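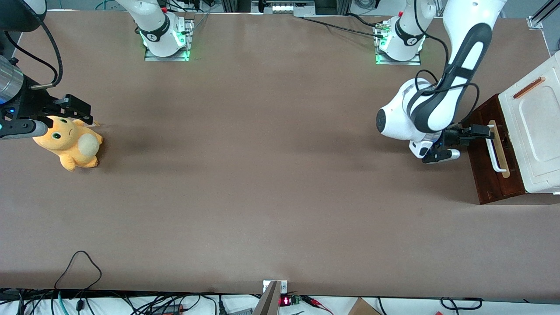
A two-arm work cell with one gripper closed on a drawer handle. Green status lights show at the bases of both arms.

Grip-hold fault

A grip-hold fault, also called a held-handle stop, is a failure in robot cells in which a gripper stays closed on a fixed object after the controller has recorded it as open. The next movement of the arm then pulls against the object. The fault is best known from drawer and door tasks, where the handle is joined to furniture that cannot follow the arm freely.

Cause

Most cases come from a mismatch between the commanded and the measured finger position. In the Tsakiris controller the open command was marked complete after 300 milliseconds, whether or not the fingers had moved. If the command was lost or delayed, the arm began its retreat with the handle still held. Worn finger pads and loose cable plugs at the wrist can produce the same result.

The status lights at the arm base give no warning. They report power and drive state only, and stay green until the drive itself detects an overload.

Effects

The usual damage is slight: a bent handle, a split backing plate or a drawer pulled off its runners. In two-arm cells the risk is greater, as a light cabinet may be dragged across the table into the path of the second arm. Soft objects such as plush toys rarely cause a stop, and a failed release on them may go unnoticed for several cycles.

Brovgate review

The fault was described in detail in a review of the Brovgate test cells, issued in April 2020. It listed 83 stops on drawer tasks, of which 6 ended with damage to an arm or a cabinet. The wrist joint took the load in all 6 - the longer links were unharmed. An earlier note from Tinari had blamed the drawer runners, a finding the review did not support.

Prevention

Later versions of the controller wait for a measured finger gap before the arm may move. The Bonimby add-on also limits the pull at the wrist during the first part of the retreat. Neither measure guards against a faulty position sensor, and a manual release check is still advised after any cable change.

See also: Collision detection; Emergency stop; End effector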